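Vurketti at work: the Polholm floor
Words and captions by Senan Egan
July 1, 2025

When Vurketti told the Polholm staff that automation was coming, most of us pictured something on wheels that would glide in, take our jobs and never once wash a mug. So far the robots have sent only their hands, and we are the ones wearing them out.

The arrangement is simple enough. Before a robot can tidy a table, someone has to tidy a great many tables with a gripper in each fist, and that someone used to be in packing, or on the phones, or in my case writing the staff newsletter. Ó Dubhghaill, who do the software end, call it demonstration. My mother calls it playing with tongs.

It has changed the day more than the job titles. There are 14 of us on the rota and a target of 200 goes at a task per shift, where a go means picking a thing up, putting it where it belongs and then putting it back where it doesn't so the next person can start. The record is 273, set by a man who has since asked to return to invoices. We get a break every two hours, which we had to ask for, and a small rise, which we also had to ask for. Thumbs ache in places the old work never reached. On the other hand, the lifting has gone, and so has the early start.

People at home want to know if it feels odd, training the thing that may replace you. It does, a bit. Mostly it feels like being very bad at chopsticks, and then, after a fortnight, being quite good at them and having no dinner to show for it.

Click to enlarge. Staff are welcome to copies.

At the table

Two hands, two grippers, and a green light on each. The patterned cubes on top are the smartest thing any of us has worn to work. The white bottle with the blue cap is lying down on the job - the pink one with the bent neck has kept its standards. 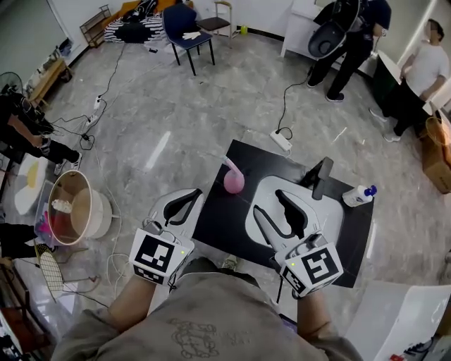 What comes next

Roltberg take over the training rooms in August and have promised us better chairs. They have also promised that everyone on the rota will be offered a place checking the robot's work once it starts doing some. I have asked for this in writing and been told it is with the right person.

If you'd like to try a shift before then, put your name on the sheet by the lockers. Left-handers especially welcome. Rings off, sleeves up, and please hang the grippers back on their hooks afterwards - a robot can't do that yet.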